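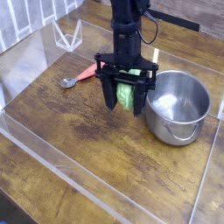
**1/7** Nasasora Community Kitchen has revised its guidance for the small-pot table, with effect from February 10, 2019. The principal points are set out in this thread. The full text is on the noticeboard by the main door.

**2/7** Each place is laid with one stainless steel pot and one small spoon. The pot stands on the right. The spoon lies flat on the table to its left and is not left standing in the pot.

**3/7** Handles on the small pots are to be folded down against the side before any food goes in. A raised handle catches sleeves — we recorded 4 spills from this cause in November.

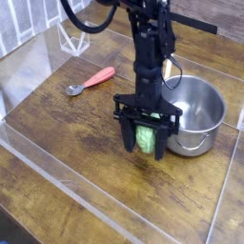
**4/7** Greens go in one piece at a time. Participants are asked to bring each piece low over the table and across to the pot, and to let go only when it is below the rim. Pieces dropped from a height tend to land on the floor.

**5/7** The pots are small and should not be filled to the top. Anyone needing more room may ask Carola Weidemann for one of the Postamura pans, which are kept on the lower shelf and must be signed for.

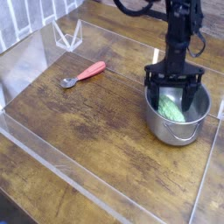
**6/7** Pots and spoons are returned together at the end of a session. Please check inside each pot first. Single pieces of green food left at the bottom have been found in the cupboard on more than one occasion, and Angus Munro would be grateful not to find another.

**7/7** Groups booked under the previous guidance need take no action; their places will be laid in the new way on arrival. Questions about the table may be put to Wanda Baptiste at the kitchen office, extension 288. Bookings remain on extension 291.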